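4.2 What people did with their trip money

I should say up front that I went into this part of the study expecting a boring answer. We had 200 households on the list, all of whom had booked a trip through Maseck before the borders closed, and I figured most of them had just taken the refund and moved on. Well, no! Only 55 asked for cash back. Another 80 took a voucher and kept pushing the date out, some of them three or four times, and the rest split their money between a voucher and something closer to home (usually a cabin, once a secondhand canoe).

The average amount tied up was 1660 dollars per household, and that number hides a lot. Couples with grown kids had far more sitting in vouchers than young families did, and they fretted about it a lot less. I kept hearing the same kind of thing on the phone: it's nice to have something on the calendar, even in pencil.

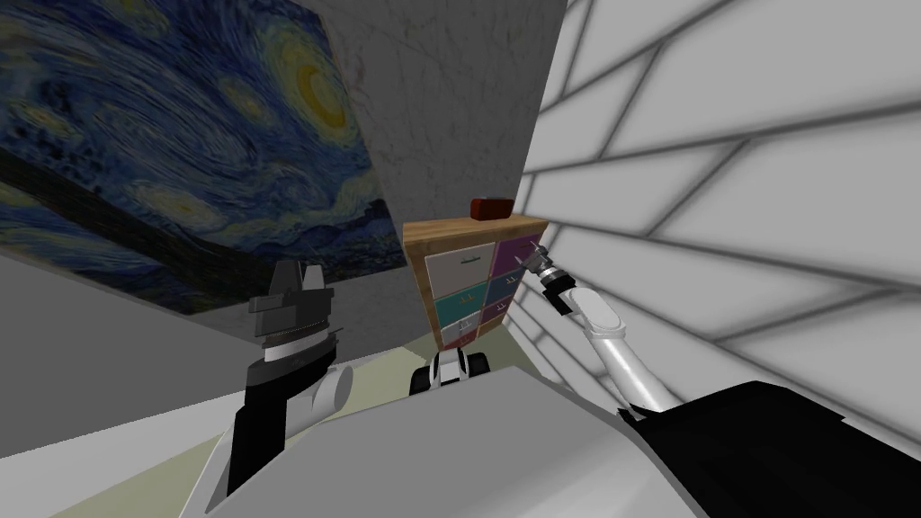
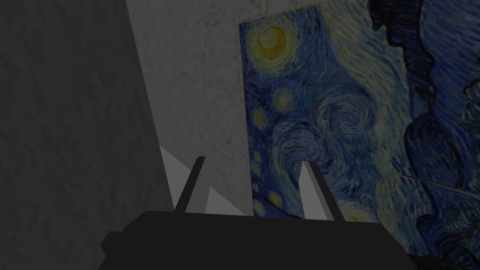 Figure 3. Two views with a reproduction of "The Starry Night," both computer-rendered.

The people who rebooked were also the ones who talked most about who they wanted to see. I had a question in there about places, and they kept answering it with grandchildren and old roommates. By February I gave up and added a separate line for family visits, so the earlier interviews had to be recoded by hand from my notes, and I'm sure I missed a few.

One more wrinkle. Bruminier vouchers ran out after a year and Maseck's didn't, so the handful of households holding both tended to use up the Bruminier one first on whatever was open. I left those trips out of Table 2 but kept them in the totals.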